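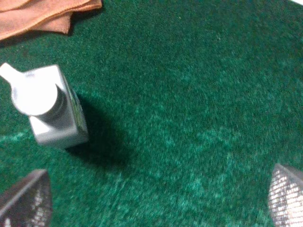

Manual Takia 2630, página 10

4. Preparar el tapete y limpiar piezas pequeñas

Esta sección explica cómo se debe disponer el tapete verde Takia, cómo se usa el frasco con boquilla y cómo se limpian sobre el tapete las piezas pequeñas de la casa: estuches, cajitas de lata, tazas pequeñas y otras similares. Antes de comenzar, lea también las advertencias de la sección 2. El paño marrón y el frasco blanco se colocan siempre a un lado, de modo que el centro del tapete queda para la pieza.

4.1 Colocar el tapete

1. Elija una mesa plana y estable. El tapete no corrige una mesa inclinada.
2. Quite el polvo de la mesa con un trapo seco.
3. Extienda el tapete con el pelo hacia arriba. Si viene doblado de la caja, déjelo extendido durante 10 minutos.
4. Pase la mano abierta desde el centro hacia los bordes, con poca presión.
5. Coloque la lámpara a un lado de la mesa. Una luz lateral hace más visibles el polvo y las marcas pequeñas, pero puede producir sombras largas detrás de las piezas altas.

Nota: el pelo del tapete es corto y cambia de tono según la dirección en que se ha peinado. Unas zonas se ven más claras o casi turquesas, otras más oscuras. No es un defecto de color y no hace falta reclamar por este motivo. Para igualar el tono, peine toda la superficie en una sola dirección con la mano seca.

4.2 Colocar el paño y el frasco

1. Doble el paño en varias capas. Cuando una cara está sucia, se abre un doblez y se continúa con la siguiente.
2. Ponga el paño en una esquina del tapete. Las personas zurdas pueden preferir la esquina contraria.
3. Ponga el frasco de pie cerca del paño, con la tapa cerrada.
4. Compruebe que la boquilla no toca el paño. Si lo toca, el líquido puede pasar a la tela poco a poco.

Precaución: no deje nunca el frasco acostado sobre el tapete, tampoco cuando está casi vacío. El pelo absorbe el líquido y la mancha es difícil de retirar.

El frasco se suministra con 100 ml de líquido Vatalon. Se puede volver a llenar con el mismo líquido, del bidón grande. No lo llene con alcohol, con acetona ni con productos para vidrios — el tinte verde puede pasar a la pieza.

4.3 Limpiar una pieza

1. Lávese y séquese las manos.
2. Ponga la pieza en el centro del tapete, apoyada en su cara más plana.
3. Retire el polvo con una cara seca del paño. Haga movimientos rectos.
4. Tome el paño en una mano y el frasco en la otra. Aplique dos gotas sobre el paño. No aplique el líquido sobre la pieza.
5. Limpie primero la cara superior, después el borde y al final la cara de abajo.
6. Seque con una cara limpia del paño.
7. Deje reposar la pieza antes de guardarla.

Las piezas blancas requieren un poco más de atención. Bajo una luz fuerte, la superficie blanca brilla tanto que los arañazos y los restos de grasa no se distinguen. En este caso, aleje la lámpara o gire la pieza hasta que el brillo se mueve hacia otro lado, y mire entonces la superficie de nuevo.
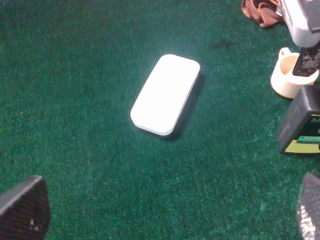
En las piezas planas de esquinas redondeadas, la suciedad se queda con frecuencia en el borde. Doble una punta del paño sobre el dedo índice y siga el borde completo, sin levantar el dedo en las esquinas. Si la pieza tiene una tapa, manténgala cerrada durante este paso.

Para las tazas pequeñas con asa, se procede así:

1. Apoye la taza sobre su base. Sujétela por el cuerpo y no por el asa.
2. Limpie el exterior con el paño, también detrás del asa.
3. Limpie el interior solamente con agua. El líquido Vatalon no es apto para superficies que tienen contacto con bebidas.

Cuando trabaje con varias piezas, agrúpelas en un lado y lleve al centro una sola cada vez. Las piezas no deben tocarse entre ellas, sobre todo la cerámica con el metal.

4.4 Manchas en el tapete

Si aparece una mancha oscura, compruebe primero qué es. Pase la mano a contrapelo: si la mancha desaparece, era solo el pelo aplastado. Si permanece, siga estos pasos.

1. Retire todas las piezas, el frasco y el paño.
2. Presione la mancha con un papel blanco absorbente. No frote.
3. Humedezca otro papel con agua fría y repita.
4. Deje secar el tapete plano, lejos de la calefacción.
5. Peine la zona con la mano cuando esté seca del todo.

Precaución: no lave el tapete en la lavadora y no lo planche.

4.5 Guardar

Enrolle el tapete con el pelo hacia dentro. No lo doble para guardarlo; los dobleces de la caja salen con facilidad, pero los de varios meses ya no. El paño marrón se lava a mano, separado de otras telas, y se guarda cuando está seco. El frasco se conserva de pie, con la tapa cerrada y fuera del alcance de los niños.

Recambios

Paño marrón: referencia Takia 199.
Líquido para rellenar: pregunte a su distribuidor Thongdee.

Texto en español revisado por Angharad Pugh. La sección 5 trata del uso del tapete con relojes y otras piezas delicadas.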